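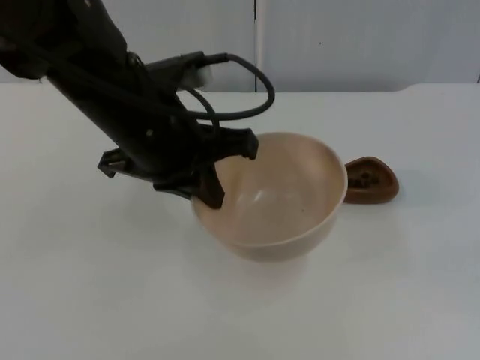

Nevia Community Help
Recording and episode quality

Starting states for a two-container task: fixed or varied?

Samira Smadi

Our group is gathering demonstrations for a small manipulation policy. The task is to bring dark pellets from a bowl to a smaller brown dish, with one arm, on a plain white table. Recording is done in Erano under remote control by an operator. The project began in August and we hold 1532 episodes at present, of which 1304 have passed our own review.

We would be grateful for advice on the state of the table at the beginning of each episode. Our written procedure asks the operator to return every pellet to the bowl before recording starts again. In practice this has been followed unevenly. Many episodes open with pellets already lying in the dish, and the number left in the bowl differs from one episode to the next. The reviewers are divided. One view is that such episodes should be removed, as they depart from the procedure. The other view is that they are sound demonstrations and that the procedure was too narrow to begin with.
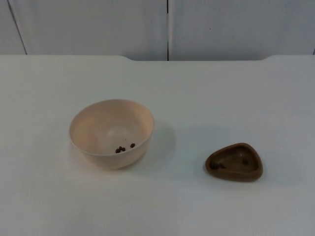

Pellets in both the bowl and the dish.

We should add that the instruction text attached to every episode is the same: "Move the pellets from the bowl to the dish." It says nothing of how many. Some operators have stopped after one pellet and others have continued until the bowl was empty, and both have been marked as successful.

Our questions are as follows. Should the starting state be fixed for the remainder of the collection? Should the existing episodes with a part-filled dish be kept? And is there an accepted way to mark the end of an episode where the instruction is open in this manner?

The arm and both cameras have been left unchanged throughout. We use the standard Erano export and have no means at present of attaching a label to part of an episode, only to the whole.
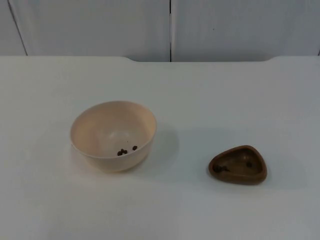 Nadine Zein
Data Quality Lead, Nassar Robotics Group

I would advise you to keep the episodes with a part-filled dish. A policy that has only ever seen an empty dish at the outset will meet a part-filled one as soon as it has placed its first pellet, and it needs examples of how to go on from there. The variation you describe is useful, provided that it is recorded. The difficulty in your collection lies with the ending, and I would deal with that first.

At present two different behaviours share one sentence of instruction. In one, the operator places a single pellet and withdraws. In the other, the operator clears the bowl. Trained together under the same words, these will teach the policy that stopping early is as good as finishing. We met this in an earlier collection, and the policy would place one pellet and then hover above the bowl until the time limit was reached.

My suggestion is to divide the set into two tasks with separate instruction texts:

"Move one pellet from the bowl to the dish."
"Move all the pellets from the bowl to the dish."

Each episode may then be assigned by looking at its last image. If pellets are still in the bowl and the dish has gained one, it belongs to the first group. If the bowl is empty, it belongs to the second. An episode that began with a single pellet in the bowl satisfies both descriptions, and we assign those to the second group so that the rule is the same for every reviewer. Anything that fits neither group should be set aside. It need not be deleted. We keep such material in a folder named "held" and have returned to it more than once.

Pellets that touch one another deserve a field of their own. When two lie together, or one is pressed against the wall of a container, the approach of the fingers is quite different from that used for a pellet lying alone. It is also harder to say from a still image how many there are, particularly in the brown dish, where the contrast is poor. We ask reviewers to record the count in the bowl and to enter the dish simply as "empty", "some" or "unclear". Attempts to obtain an exact count in the dish produced a great deal of disagreement and very little benefit.

For the remainder of the collection I would draw the starting state from a printed list. Ours has 50 lines, each giving the number of pellets in the bowl, whether any are in the dish, and the rough position of the dish with respect to the bowl. The operator takes the next line, sets the table, and notes the line number in the episode record. Left to their own judgement, operators tend to settle on one comfortable arrangement before the end of the morning.

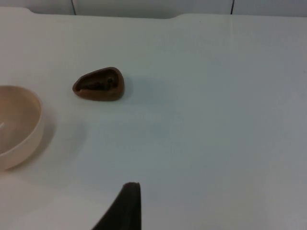
A note on the wrist view

The label should be decided from the fixed camera. In the wrist view the bowl may be only partly in sight, and the inside of the dish can appear so dark that its contents cannot be made out. We had two reviewers working from the wrist view by mistake for most of an afternoon, and nearly all of their labels had to be done again.

The wrist images should of course remain in the episode, as the policy will need them for the final approach. It is only the human judgement about the start and the end that should rest on the wider view. If the arm is covering either container at the last recorded moment, ask the operator to withdraw fully before stopping the recording. We require the fingers to be clear of both containers and still for a short period. Episodes that end with the arm in the way are sent back for review under the heading "end not seen".

With regard to labels on part of an episode, I am not aware of a way to do this in the standard export. We keep a separate sheet, keyed by episode name, and join the two when the training set is built. It is plain work but it has proved dependable.

javerau_ops

Just fix the start. Same number of pellets every time, dish empty, dish always in the same place. We did this and training was much quicker. Delete the others, they only add noise. You have enough without them.

Nadine Zein

With respect to the reply above, training will indeed be quicker, as the task has been made smaller. Whether that is acceptable depends on where the policy will be used. If the dish will always be placed for it in one position and always empty, and only one pellet is wanted, a fixed start is a fair choice. I would still advise against deleting anything.

Samira Smadi

Thank you both. We have adopted the two instruction texts and the reviewers have begun assigning the existing episodes from the fixed camera. In the first batch, 11 episodes fitted neither group and have been placed in a held folder as suggested. Most of these end with the arm above the bowl.

One point remains open on our side. Where a pellet is dropped on the table and the operator then picks it up and places it in the dish, we have so far marked the episode as successful. I should be glad to know whether other groups treat this as a separate category, and I will leave the thread open for that purpose.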